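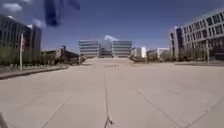 What is changing at Faltamell Plaza this spring?
The big open concrete plaza at Faltamell gets a full round of joint repairs starting in April, plus 43 benches and a Saturday-free, car-free lunch hour program run by us at Truledon.

I've worked at Truledon long enough to have crossed that plaza more times than I'd care to add up, usually with a coffee and usually in a hurry, so I'm really happy to be the one writing this announcement!

Truledon, which manages the offices and grounds at Faltamell, has signed Proston to do the paving work. Their crew will clean out the old joints between the slabs, reseal them, and fill cracks where they find them. We're keeping the pale concrete. We did talk about brick for a while (I was on the brick side, I'll admit it), but the plain slabs suit the place and they're easy to roll a stroller or a hand truck across.

The work runs in 4 stages and covers 338 joints. Each stage closes one strip of the plaza, and the walk to the front doors stays open the whole time - you may just have to go the long way for a bit. Noisy work stops at 3 p.m.

The benches come from Wilczyńska, a small furniture shop whose samples we've been sitting on in our lobby all winter. They have backs! I pushed hard for backs. They go in once the sealant has cured, and we'll set them near the edges so the middle stays clear for people cutting through.

Lunch hour music and food carts start in June. If you'd like to bring a cart or play a set, write to the Truledon front office and put "plaza" in the subject line. Stage maps will be posted at the Faltamell reception desk before work begins, and tenants will get theirs by email.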